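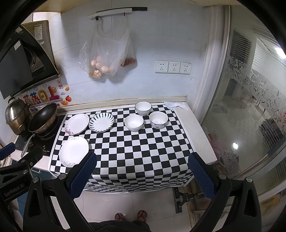 Print this page
E-mail this page

Chapter 2
What a Table Is For

Every household believes that its own way of eating is the ordinary one and that other people have customs. You pass the salt; they have a tradition of salt-passing. A student who begins the study of meals must first give up this belief, and will probably find it back in place by supper.

This chapter looks at the table as a set of rules. Some are spoken aloud, mostly to children. Others come to light only when broken, as anyone knows who has sat down in a stranger's kitchen and been told, kindly, that the chair belongs to Grandad.

Þórarinn Ketilsson spent one October in the hill village of Stallis, where he wrote down 233 rules about eating. His notebooks are a pleasure to read and a trial to use. Rule 12 says that soup is served before the guest has finished taking off his coat. A later entry says that a guest who keeps his coat on gets no soup. Ketilsson asked his landlady, Mrs Falcão, which was correct. She told him both were, and that his was getting cold.

Historians have often treated such rules as leftovers from a grander age, handed down from castle to cottage and slightly dented on the way. There is some truth in this. But the people of Stallis had no castle, and their rules about bread — who cuts it, who may ask for more, who must pretend not to want the crust — were stricter than those of many a duke.

The port of Kolel offers a different case. Its dockside eating houses served nearly 2,820 meals on a busy Tuesday, to people who had little in common but hunger. Rules there had to be short. You sat where there was a gap, you ate what came, and you did not discuss the fish.

We shall return to both places in the sections on seating and on second helpings. First we need some plain terms. In this book a "meal" is any food eaten at an expected time, and a "snack" is any food the eater would rather not have mentioned.

Print this page
E-mail this page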